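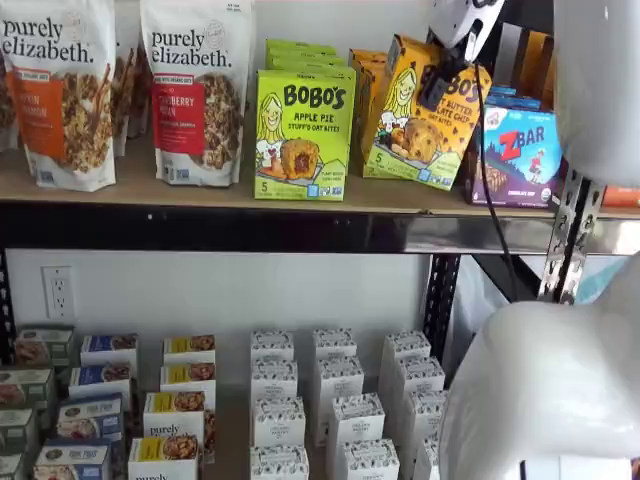 Shelf picking, Chambi set
Saturday, Grinside back bench

Best session so far! We're at 854 kept demonstrations as of half past four, target is 1,000 before anyone starts a training run. I'd have been happy with a good deal fewer. The new start routine in Flirnent makes a huge difference: press the pedal, arm goes to the home pose, beep, go. No more typing episode names by hand between picks.

Lukian drove for most of the morning and I did resets and labels, then we swapped after lunch. He's smoother than me on the approach but I'm quicker on the retreat, so I'm glad to have both of us in the data. Operator initials are in the notes column from today. Older rows are blank there and I'll try to fill them in from the rota.

What we ran

All picks from the upper shelf today. Lower shelf stays stocked as background and we don't touch it. Order of work:

Bobo's, green (Apple Pie), front box only
Bobo's, yellow (the chocolate chip ones), front box only
Z Bar
granola bags, a short block at the end to see how bad it is

The boxes are lovely to work with. Flat top, stiff edges, fingers go either side and up it comes. After each lift we put the box back by hand and deliberately don't square it up. I want leaning ones, turned ones, one corner nudged into its neighbour, the lot. Grollmont's first set had every box parallel to the shelf edge and the policy they got from it went to pieces over a few degrees of twist. We can do better than that very cheaply, it's only a matter of being a bit untidy between episodes.

The granola bags are another animal. The purely elizabeth ones are tall and the top folds over when you pinch it, then the bag swings and bumps whatever is behind. I did manage a really nice one by going lower on the bag and tilting before the lift. Marked it as a favourite so Lukian can watch it and copy the motion. I think bags need their own block on another day, with a slower speed limit.

The hover

Change we made mid-morning, and I'm very pleased with it. Instead of one swoop from home to grasp, the operator now stops over the target for a moment, checks the finger line against the box, and only then comes down. We log the stop as its own marker. It splits each episode into "which one" and "how to take it", and I can already see in the playback that the second half is much more alike from one episode to the next. Typical episode length is 17 seconds with the pause in, and I don't mind that at all.

Lukian's worry is that the model will learn to dawdle. Fair point. We can trim the stationary samples afterwards, whereas we couldn't add them in, so I'd keep collecting this way and compare trimmed against untrimmed.

Yellow box with the pause in, gripper straight over the top and fingers pointing down. Good one to show new operators for what "lined up" means:

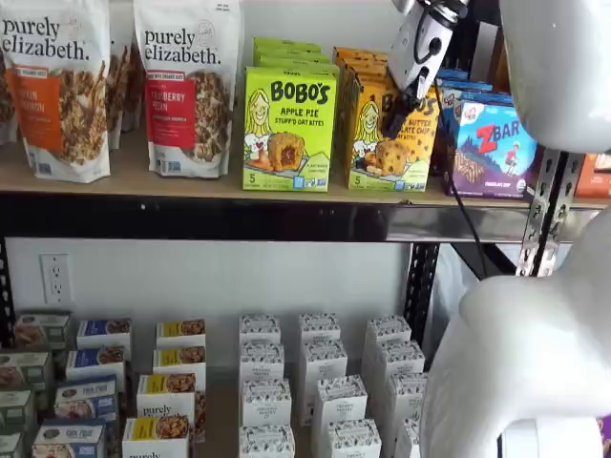
Rejects

19 thrown out today. Mostly the dull kind: pedal pressed twice, or my hand still on the shelf when recording began. A few were proper fumbles where the neighbouring box got dragged forward. I've kept those in a separate folder called near_misses because I'd love to try them as recovery examples later. Please don't delete it when clearing space!

Watch the cable at the gripper. If it swings while you're stopped over the target, let it settle before going down. I re-clipped it at lunch and it behaved better, though it wants a proper guide.

Labels

Use the product name plus the flavour, all lower case, as "bobos apple pie". If you can't read the flavour from where the box is standing, write the colour. Don't write "snack box", there are too many things on that shelf it could mean.

To do

fill in blank operator initials
trim script, stationary samples, keep the originals
Lukian: try the low grip on the granola bags
ask Grollmont how they stored their twist angles
more Z Bar picks, we're light on those
cable guide
charge the pedal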